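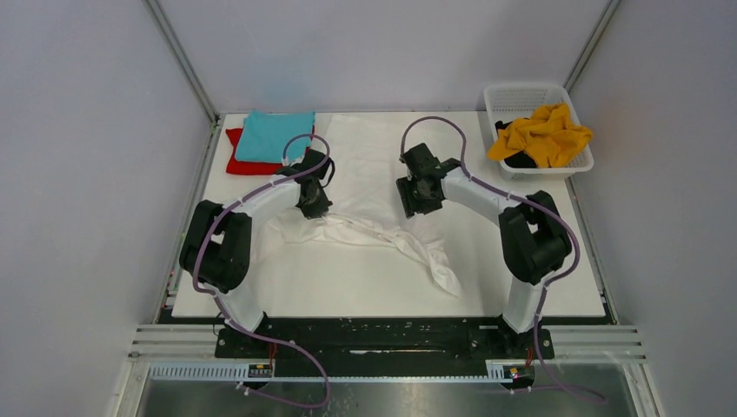 **How often do you service a cell that only folds laundry?**

Every 250 running hours for the full going-over, with a short check each morning before the first basket. Shirts are light. Cables, bolts and fingertips wear out anyway.

# Keeping Tollidside Folding: Maintenance Gallery

Tollidside is our two-arm folding cell at the Mamani workshop. It has the work ethic of a mule and, on certain mornings, the manners of one. These are notes on keeping it in decent shape, for whoever inherits the hex keys.

## Fingers

The fingertips do all the touching, so they get looked at first. Scuffs on the outside can stay. A nick on the inner face can't, as it will find a loose thread on any shirt and hold on like a toddler in a toy store. Wipe both tips with a damp lint-free rag, let them dry, then run a thumbnail down each step of the profile.
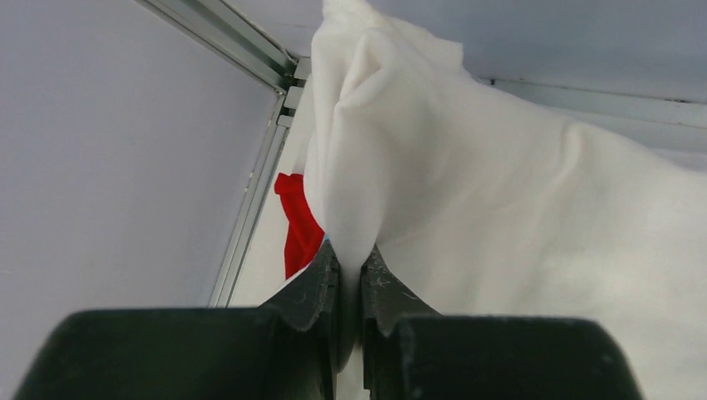 If the thumbnail catches, swap the tip. Spares are in the Brodham drawer, third from the top, under the manual for a coffee maker we no longer own. Change them in pairs. One new finger against one old one gives you a pinch that pulls sideways, and you will blame the software until lunch.

## Cables

The purple cables get a loop of slack over each wrist. Pull that loop tidy and it looks wonderful right up to the first full reach. Leave too much and it wanders into the work. The Monda checklist asks for 30 slow cycles after any cable job, with a finger near the stop button. I used to skip to 16. I have since bought two cables with my own budget and reformed.
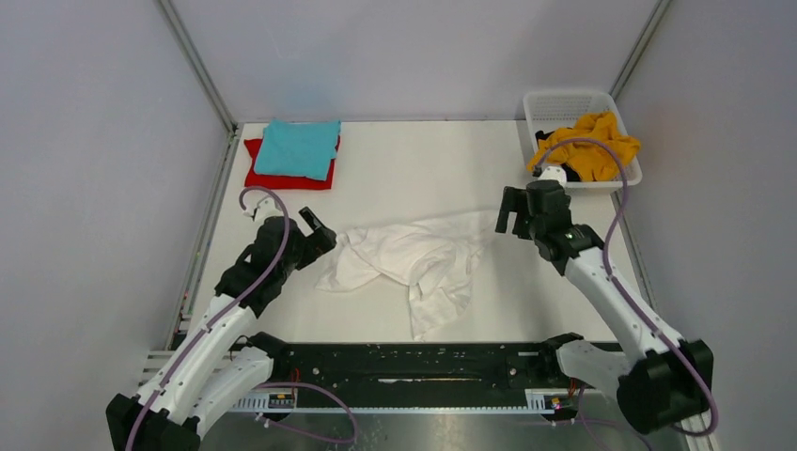
Check the clips while you're there. They should grip the cable without denting it, and they shouldn't slide when you tug. Follow each run down past the shoulder and under the rail, where slack likes to gather and sulk.

## Rail and bases

Power off, arms parked, then torque the base bolts in a cross pattern. Mark each head with paint pen so you can spot a creeper at a glance. Vacuum the slotted track with the soft brush. Lint gets in there in quantities that suggest a small sheep, and compressed air only moves the sheep onto the boards.

## Proving run

After service, we give it 3 garments and watch. If the second one goes as well as the first, sign the sheet. If it doesn't, go back to the fingers, whatever your theory about the rail.
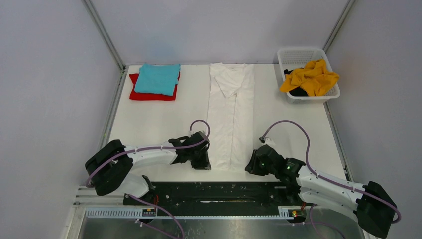
*White garment partly folded, turquoise on red at the back left, yellow and black still in the basket.*

The October sheet is taped inside the cabinet door. Please use a pen that works.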